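제자리라는 말이 좀 의심스럽다

우리 집 거실 바닥에는 지금 이름 모를 플라스틱 막대가 두 개 굴러다닌다. 하나는 소파 밑에 있고 하나는 내 발바닥이 방금 찾아냈다. 둘 다 원래 들어갈 구멍이 있는 물건이다. 그 구멍이 뚫린 판이 어디 있는지는 모른다. 아마 냉장고 위에 있을 것이다. 판은 크니까 어른이 치우고, 막대는 작으니까 아무도 안 치운다.

모양 맞추기 장난감 이야기다. 별은 별 구멍에, 동그라미는 동그란 구멍에, 네모는 네모난 구멍에 넣는 그것. 아이가 있는 집에는 대체로 하나쯤 있고 아이가 다 큰 집에도 이상하게 하나쯤 남아 있다. 나는 이 장난감을 꽤 오래 못마땅해했다. 지금도 다 풀린 것은 아니어서 이 글을 쓴다.

처음 산 것은 도슬리(Dosley) 제품이었다. 상자 뒷면에 '논리력, 집중력, 정리 습관'이라고 적혀 있었다. 200그램짜리 플라스틱에 걸기에는 기대가 좀 컸다. 논리력은 모르겠고 집중력은 확실히 있었다. 아이는 별 모양 조각을 네모난 구멍에 밀어 넣는 일에 굉장히 집중했다. 안 들어가면 뒤집어서 밀고, 그래도 안 들어가면 판을 뒤집었다. 정리 습관에 대해서는 앞 문단에서 이미 말했다.

그 무렵 나는 육아서를 읽는 사람이었다. 지금은 육아서가 꽂힌 책장을 지나가는 사람이다. 책마다 맞추기 놀이에 대한 충고가 실려 있었는데 요약하면 이렇다. 아이가 틀려도 고쳐주지 말 것. 스스로 발견하게 둘 것. 단, 곁에서 격려할 것. 그래서 나는 곁에 앉아 틀린 구멍을 향해 돌진하는 손을 격려했다. 잘한다, 그래, 거의 됐다. 거의 되지 않았다. 별은 네모에 거의 들어가는 법이 없다. 내가 아이에게 가르친 것이 있다면 아마 어른은 거짓말을 상냥하게 한다는 사실일 것이다.

못마땅함의 핵심은 사실 다른 데 있었다. 세상 만물에 꼭 맞는 구멍이 하나씩 있다는 그 세계관 말이다. 돌도 안 된 사람에게 그걸 꼭 가르쳐야 하나. 나는 마흔이 넘도록 구멍에 안 맞는 조각으로 살아왔고, 입사지원서의 '직무 적합성' 칸 앞에서 번번이 플라스틱 별이 된 기분을 느꼈다. 이런 말을 모임에서 하면 사람들이 웃는데, 웃고 나서는 꼭 그래도 소근육에는 좋다고 한다. 소근육은 이 나라에서 모든 논쟁을 끝내는 단어다.

그러다 마음이 조금 바뀐 것은 정리 때문이다. 장난감 정리 말고, 어른의 정리.

작년 10월에 나는 집 안의 물건에 전부 제자리를 정해주겠다고 선언했다. 바스카(Vasska)라는 곳에서 나온 칸막이 수납함을 샀다. 칸이 반듯하게 나뉘어 있어서 건전지 칸, 클립 칸, 고무줄 칸, 용도를 알 수 없지만 버리면 반드시 필요해질 나사 칸을 정했다. 이름표까지 붙였다. 사흘쯤 아름다웠다. 나흘째에는 고무줄 칸에 건전지가 들어갔고, 일주일 뒤에는 모든 칸이 나사 칸이 되었다.

수납함의 칸은 아무거나 받아준다. 거기에 문제가 있었다. 네모난 칸은 건전지도 받고 고무줄도 받고 식은 호두과자도 받는다. 나를 말리지 않는다. 이름표는 의견일 뿐이다. 그에 비하면 모양 맞추기 판은 얼마나 단호한가. 별 구멍은 별 말고 긴 네모기둥을 들이댄다고 해서 예의상 벌어져 주지 않는다. 안 되는 건 안 된다고 온몸으로 말하는 물건이 집 안에 하나쯤 있는 것도 나쁘지 않겠다는 생각을, 나는 호두과자를 꺼내면서 했다.

그렇게 다시 보니 이 장난감의 좋은 순간은 다 맞춘 때가 아니었다. 다 맞춘 판은 재미가 없다. 꽉 차서 할 일이 없고, 아이도 그걸 아는지 완성하자마자 엎는다. 볼 만한 것은 반쯤 꽂힌 판이다. 어떤 기둥은 껑충하고 어떤 것은 짤막하고, 빈 구멍은 제 모양대로 입을 벌리고 있다. 나는 그 상태의 판이 전보다 훨씬 너그러워 보인다. 아직 안 온 것을 재촉하지 않으니까. 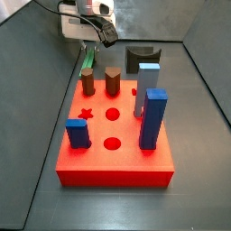 별과 동그라미는 비어 있고, 앞줄 왼쪽의 짧은 파란 기둥은 아주 조금 기울어 있다.

나는 저 기울기가 좋다. 제 구멍에 들어가 있는데도 똑바르지는 않다. 육아서대로라면 저것도 정답이고 상자 뒷면대로라도 정답이다. 내가 아는 사람들도 대개 저 정도로 제자리에 있다. 직장에, 집에, 가족 단톡방에 꽂혀 있기는 한데 자세히 보면 한쪽으로 살짝 쏠려 있다. 나는 그걸 부적응이라고 부르는 데 반대한다. 구멍에도 여유라는 것이 있어야 조각을 다시 뺄 수 있다. 빈틈없이 꼭 맞는 조각을 한번 꽂아보라. 어른 둘이 붙어도 안 빠진다.

물론 요즘 나오는 비싼 것들은 빈틈이 없다고 자랑한다. 테클레아브(Tekleab)의 원목 세트는 조각마다 이탈리아 가구처럼 들어맞는다는데, 값을 보고 나는 소근육이 떨렸다. 사은품 쿠폰을 다 써도 내 한 달 커피값을 넘었다. 아이에게 정확함을 가르치려고 그 돈을 쓰느니 나는 커피를 마시고 덜 정확한 부모가 되겠다.

그러니 이 장난감을 사지 말라는 쪽에서 사도 된다는 쪽으로 나는 반 칸쯤 옮겨 앉는다. 조건은 있다. 정리 습관 운운하는 문구는 지웠으면 한다. 조각을 꽂는 일과 치우는 일은 아무 관계가 없다. 우리 집 바닥이 그 증거고, 필요하면 발바닥도 제출할 수 있다. 그리고 다 맞췄을 때만 박수 치지 말자. 두어 개 꽂아놓고 딴 데로 기어가는 아이에게도 나름의 일정이 있다. 나도 보고서를 그렇게 쓴다.

소파 밑의 막대는 아직 안 꺼냈다. 팔이 안 닿아서 효자손을 썼더니 더 안쪽으로 들어갔다. 이사 갈 때 꺼낼 생각이다.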